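How does a robot pick up a card?

Try this: lay a playing card flat on a table and pick it up without sliding it to the edge. Tricky, right? You probably used a fingernail. Robots don't have fingernails!

I help test grippers, the "hands" that go on the end of robot arms. This month I'm comparing two of them. One pinches, like your finger and thumb. The other uses suction — think of a straw stuck to a piece of paper. I give each one seven tries and write down every drop.

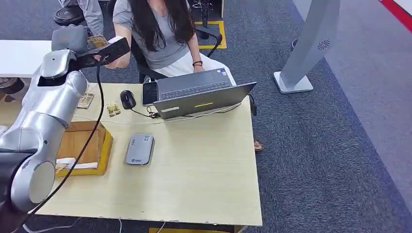 A robot arm, a black gripper and some small cards.

Which kind would you pick for a grape?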